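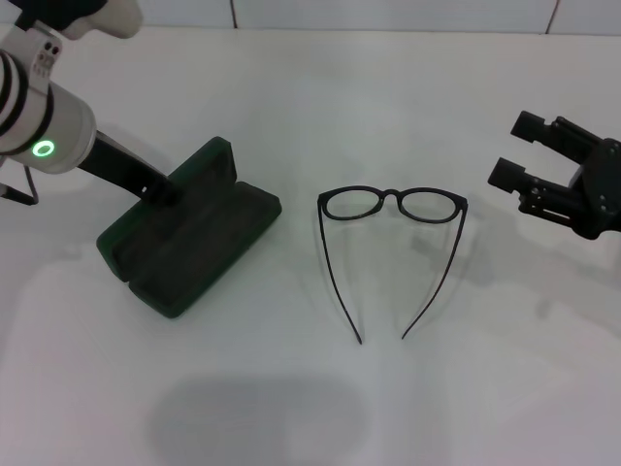

Packing Technician, Eyewear Returns (part-time)

Heltik, Wurkham site
Posted 12 Apr 2021
Reference 3525

Heltik checks, cleans and repacks eyeglasses sent back by opticians. The Wurkham bench needs one technician for the Hasby product line, starting as soon as the post is filled and running through November.

Duties

Inspect frames for bent temples, loose hinges and scratched lenses. Fold each pair, seat it in a hinged case and close the lid. Enter the case and frame numbers in the stock list. Set aside any case with a torn lining or a lid that does not close flush.

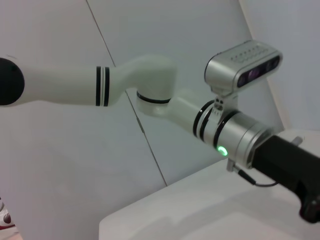
Arm, wrist and camera, Wurkham.

Work is done at a white table under even light. Frames are laid down with the lenses away from the operator and the temples toward the operator, both unfolded. Hinges are checked in this position before folding. Cases are opened on the same surface, clear of the lenses.

Requirements

Steady hands and good near vision, corrected or not. Prior bench work in optics, watches or small electronics is useful but not required. Applicants must be able to sit for periods of over 30 minutes and to read a printed work order in English. Training takes 2 days and is paid. 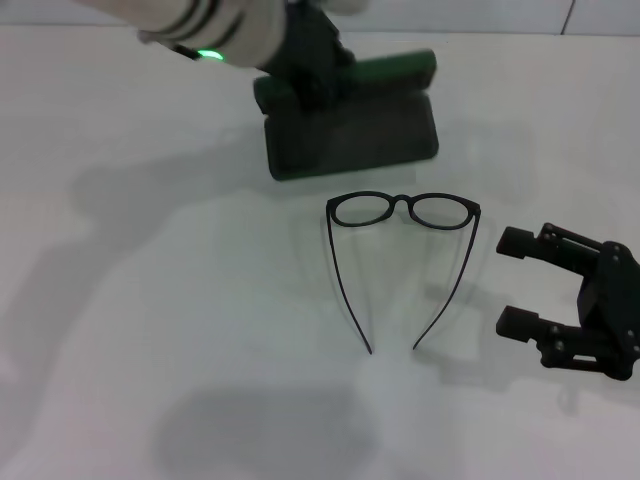

Shifts are eight hours, with a paid break in each half. Lint-free gloves and cloths are supplied. Hand lotion may not be used at the bench, as it marks the lenses.

To apply, send a resume and a short note on relevant work to the Akinola Building front desk at Wurkham, quoting the reference number. Selected applicants will be asked to complete a short folding and casing test on site.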